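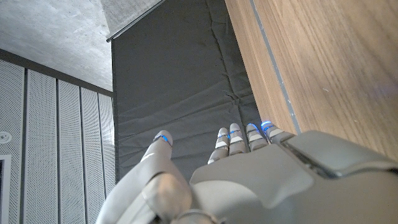

Brayan Betancur asked, before the chair had finished calling for order, whether the open day had been worth the trouble, given that his neighbors on the Pirkcombe side were still talking about the parking and had yet to mention a robot. The chair said that was item 2 and that he was welcome to ask again in ten minutes. He did.

1. Minutes of the last meeting
Approved, with the word "triumphant" removed from the paragraph on the new coffee machine.

2. Report on the March open day
Attendance at the door came to 535. The hall is rated for 900, so the fire marshal's letter can go in the drawer with the others. We had printed 2000 programs. The remaining stock is in the stationery closet and members are asked to use the backs for notes. These minutes were drafted on one.

The Mondari demonstration ran at 10:30, noon and 2:00. The noon session was the fullest, mostly on account of the rain. The five blue lights at the fingertips of the hand went over very well with the under-tens, who wanted to know if they came in green. The presenter said he would pass it along. Several parents asked the same question later in lower voices.

Betancur felt the talk before the demonstration was too long. He timed it at 25 minutes and said that a person who has come to see a robot hand would like to see the robot hand. The presenter has since written to say he agrees and that the slides were his manager's.

Bondance, who shared the stand, brought a conveyor and a very good banner. The conveyor needed a kind of outlet we do not have. The banner was much photographed.

A visitor's card was read out, unsigned: "Enjoyed it. Would it kill you to put the chairs facing the front?" Agreed that it would not. Chairs to face the front next year.

3. Visit to Jõgi
The return visit to the Jõgi workshop is on for the spring, date to follow. Places are limited to what fits in one bus. Closed shoes, no loose scarves, and no touching anything on the far side of the yellow line. Last year's party will recall why the line was moved back.

Asked if lunch was included, the chair said there would be sandwiches. Asked what kind, the chair moved to item 4.

4. Money
The open day was given a budget of 3000 and came in under it, chiefly because the second tent never arrived and so was never billed. It was proposed that the difference go toward a decent microphone. Carried, with one against, who said he could hear perfectly well and then asked for the motion to be repeated.

5. Any other business
A gray umbrella and one child's mitten are at the front desk.
Mondari would like its extension cord back. Whoever has it can leave it at the desk, no questions.
Betancur raised parking again. To go on the next agenda as item 1, at his request.

Meeting closed at 8:50.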